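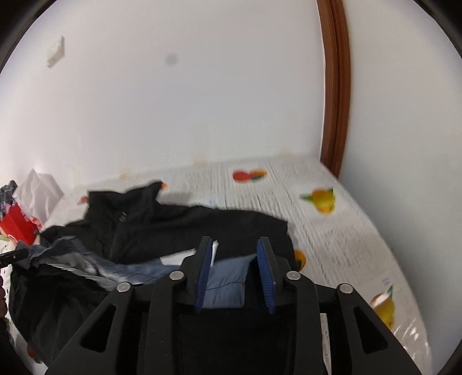
Can a robot put my washing away yet? A day at the Cillero open house

I have a chair in my bedroom that hasn't been sat on for years. You know the sort. Jeans on the bottom, then a jumper, then the jacket I wore last, and by the end of the week it all gets shoved across to the bed so I can find the chair again. So when I heard that Cillero were opening their doors for a day and letting ordinary people wander round and look at their home robots, I was on the train before I'd thought about whether I had anything better to do.

The place is out past the ring road, in what used to be a carpet warehouse, and it's much bigger than it looks from the car park. There were 400 of us booked in, split into groups of 30, and mine was led by Róisín Costello, who talks very fast and walks even faster. I liked her straight away.

Clothes first

We started with laundry, which suited me down to the ground. I'd pictured a tidy table with one nicely ironed T-shirt on it, and there is a bit of that going on, but most of what they care about now is the mess. A proper bed with a fruit-print sheet, a black jacket flung down the middle, faded denim across one corner of it, a heap of dark stuff to one side. My bedroom, in other words, except that I haven't got the lemons and pears or whatever they are.

The gripper they use is a simple thing, two upright fingers with ribbed blue pads on the inside. It goes in, pinches a bit of cloth and lifts. A pale blue bit of fabric held between the two pads looks like nothing at all, and I'd have walked past it if Róisín hadn't made us stop and think about it. Where does the shirt end and the next thing begin? Dark clothes on top of dark clothes are the worst, apparently. A black jacket has a collar and a zip to go by, but a pile of dark clothing is just a pile, and the poor machine has to guess what's one garment and what's three. There's other stuff lying about on a real bed as well – bits of paper, a box, something that might be your phone – and you don't want any of that going through the wash.

I asked how many pick-ups it takes before it gets any good at it. She said they'd stopped being impressed by 1,000 a long while ago, and laughed.

Then we got to see a live go, on one of the arms they call Naylor. It was given a basket with a mixed load and told to sort it into lights and darks. It got 59 items done in the time we were standing there, including a coffee break for us (not for it). Some of those were socks, mind. It dropped a towel twice and spent ages patting at a pillowcase like somebody looking for their glasses in the dark. A little boy in our group was rooting for it so loudly that the rest of us joined in, and there was a proper cheer when the pillowcase went in the right tub!

But sorting isn't folding, and folding isn't hanging up. I watched it try a long-sleeved shirt and I'm sorry to say I could have done the whole basket by then. The result was neat enough, sort of a parcel. I wouldn't have worn it to an interview.

The shop floor

After lunch (decent soup, terrible rolls) we went through to the other half of the building, where Velimir Nikolovski runs the shelf-stacking side. This lot are much further along and he knows it. The big machine there is called Ristach, and it fills shelves with tins and boxes from a trolley, and faces them all forwards too, which I did for two summers as a teenager and never once enjoyed. It was quick. It was a bit boring to watch, to be fair, and I think that was the best thing I could say about it.

He was happy to talk about what it can't do. Bags of crisps, for one. Anything in a net. Someone asked about clothes shops, meaning a rail after the sales have been on, and he pulled a face and pointed back towards the laundry room.

There's a smaller one, Narow, that trundles up and down wiping tables. I'd have that one tomorrow. It missed the corners, but so do I.

Would I have one?

For the washing, no, not yet. I put it to Róisín on the way out and she said she still does her own, and that her bed at home is no better than the one we'd been looking at. They're hoping to have something to show by July that can clear a whole bed, shake each thing out and get it on a hanger without help, and I've put my name down to go back for that.

The shop was selling tea towels. I bought two, and they're on the chair.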